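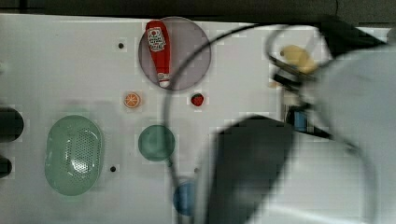
Unit 3: From Wrist Camera to Grasp Command

Reading before lab: the Lurkard driver notes, sections on time stamps and frame trees. Bring your calibration file from Unit 2.

3.1 Problem statement

The task is pick-and-place on a flat table with mixed containers and small objects. The input is an instruction, a color image and the current joint state. The output is a sequence of joint targets plus a gripper width. We split this into four modules, each running as its own process:

perception – image to object list
scene model – object list to poses in the base frame
planner – poses and goal to a joint trajectory
controller – trajectory to commands at a fixed rate

The split is a teaching choice. End-to-end policies merge most of it, and we return to them in Unit 6. The modular version is easier to debug, and every fault in this unit can be assigned to one module.

3.2 Perception

The detector is the Bratard model with the course weights. It returns a class label, a mask and a score for each object. The label list covers plates, bowls, a colander, bottles and toy food. Three failure types account for most of the errors in the course logs.

Containment. A ketchup bottle lying on a plate produces two overlapping masks. If masks are made exclusive by score, the plate loses the pixels under the bottle and its fitted center shifts. Fit the ellipse to the outer contour of the plate and ignore the interior.

Low contrast. A translucent plate on a white table has a weak edge. The same goes for a pale green colander, although the perforated area gives the detector some texture to work with. Lowering the score threshold recovers these objects but also admits false positives. Small dark holes in the tabletop are a common one. Mask them once, in table coordinates, and store the mask with the calibration.

Self-occlusion. The gripper finger, the arm body and the cable all take up image area. The rigid parts can be rendered from the joint state and removed. The cable can't, as it has no joint model. Use the dilated cable mask from the segmentation head, and treat anything behind it as unknown space. Unknown is not the same value as free. Several groups lose points on this every term.

3.3 Scene model

Each mask is projected onto the table plane using the hand-eye transform from Unit 2. For flat objects the plane assumption is adequate. For a bottle on a plate it is not: the contact height is the plate surface, so the pose must be computed against the parent object. The scene model therefore stores a tree. The table is the root, the plate is a child of the table, and the bottle is a child of the plate. Moving a parent invalidates the poses of its children until the next detection.

A held object is attached to the gripper node. While attached it is excluded from table detections and included in the collision geometry. Forgetting the second half of that rule gives plans that look correct in the viewer and sweep the held object through a bottle.

Time stamps matter here. The image and the joint state must come from the same instant. With the arm moving, an offset of 27 ms is enough to displace a strawberry-sized target outside the grasp tolerance. Interpolate the joint state to the image stamp. Do not use the latest message.

3.4 Planner

We use the sampling planner in Esteban with default settings, except for the following:

Goal set. Pass all valid grasps, not only the top-scored one. A round object such as an orange slice has many equivalent yaw angles, and the planner should be free to pick one that keeps the cable away from the wrist limit.

Approach. The last segment is a straight line along the gripper axis. Plan it first, then plan the free-space segment to its start point.

Clearance. The rim of a colander or plate is a collision object. When releasing into a container, set the release height from the rim and add a margin.

Failure. If no plan is found, return an error code. Do not silently retry with smaller margins.

3.5 Controller

The controller takes the trajectory and checks it against joint velocity and acceleration limits before the first command is sent. Tracking error is monitored on every cycle. If it exceeds the limit for 16 consecutive cycles the controller stops and holds position. The gripper is commanded by width with a force cap – close to contact, then read back the width. A final width near zero means a missed grasp and should be reported to the scene model so that the attach step does not run.

3.6 Lab exercise

The Drornetti log set holds 2,383 image and joint-state pairs. Work in your usual groups.

a) Run the detector over the full set and report precision and recall per class, with and without the self-occlusion mask.

b) Implement the tree update for children of a moved parent. Include a test where the child is already attached to the gripper.

c) Replay the planner on the scenes listed in the index file. Plot planning time against the number of grasps in the goal set.

d) Pick one failed episode. Name the module at fault and quote the log lines that support this. Half a page is enough.

Submit code and plots as one archive. Raw logs should not be included.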